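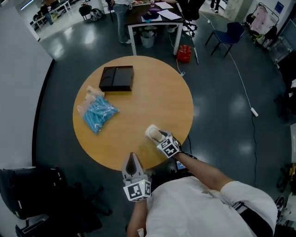 Communiqué de presse

9 septembre 2020

Flatilska publie la version 3 de son référentiel acoustique pour les locaux à usage partagé

Flatilska, bureau d'études spécialisé en acoustique du bâtiment, met à disposition des maîtres d'ouvrage et des maîtres d'œuvre la troisième version de son référentiel de réception acoustique. Le document traite des salles de réunion, ateliers, salles polyvalentes et espaces de restauration dont le volume dépasse 163 m³. Il remplace la version précédente, qui reste applicable aux opérations dont le dossier de consultation a déjà été diffusé.

La révision porte sur trois points : la durée de réverbération, le niveau de bruit des équipements techniques et l'isolement entre locaux contigus. Les critères de durée de réverbération sont désormais exprimés par bande d'octave, de 125 Hz à 4 000 Hz, et non plus sous la forme d'une moyenne unique. Les mesures sont effectuées local meublé, portes fermées, ventilation à l'arrêt puis au régime nominal. Le nombre de positions de microphone est fixé à neuf pour les salles de plan rectangulaire. Pour les salles de plan irrégulier, il est arrêté au cas par cas dans la note de mesurage.

Campagne de mesures de Stumolbridge

Les valeurs retenues s'appuient sur une campagne conduite sur le site de Stumolbridge, dans 123 locaux de volumes et de destinations variés. Chaque local a fait l'objet d'un relevé des matériaux de sol, de paroi et de plafond, complété par une mesure de la réponse impulsionnelle par signal sinusoïdal glissant. Les locaux à grande hauteur sous plafond et à parois peu absorbantes présentent les écarts les plus marqués entre valeur calculée et valeur mesurée, principalement dans les bandes de 250 Hz et 500 Hz. Le référentiel impose donc pour ces configurations une vérification intermédiaire avant la pose des revêtements définitifs.

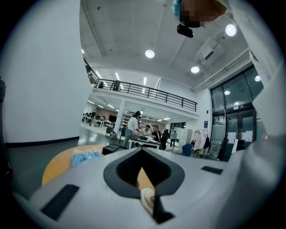 Selon Shih-chieh Yau, l'expression par bande d'octave évite de déclarer conformes des salles dont le grave reste mal maîtrisé, mais elle suppose que les fabricants de panneaux communiquent leurs coefficients d'absorption dans les mêmes bandes, ce qui n'est pas encore systématique pour les produits de faible épaisseur. Shih-chieh Yau demande également que la note de mesurage mentionne l'humidité relative, dont l'effet est sensible à 4 000 Hz.

Cette seconde demande a été intégrée à l'annexe B. La première fera l'objet d'un additif, attendu en novembre.

Outils associés

Le référentiel est accompagné de la feuille de calcul Tarik, qui détermine la durée de réverbération prévisionnelle à partir des surfaces et des coefficients saisis, et du modèle de rapport Shirazi, destiné à la présentation des résultats de réception. Les deux fichiers sont fournis au format tableur ouvert. Les projets créés avec la version précédente de Tarik doivent être ressaisis pour la partie relative aux bandes d'octave ; les données géométriques sont reprises sans modification.

Conditions de diffusion

Le référentiel est téléchargeable gratuitement sur le site de Flatilska, rubrique Publications techniques. Sa reproduction intégrale est autorisée dans les pièces de marché, sous réserve de mention de la version. Les demandes de correction sont à adresser au service Documentation, en précisant le numéro de l'article concerné.

Contact presse : Flatilska, service Communication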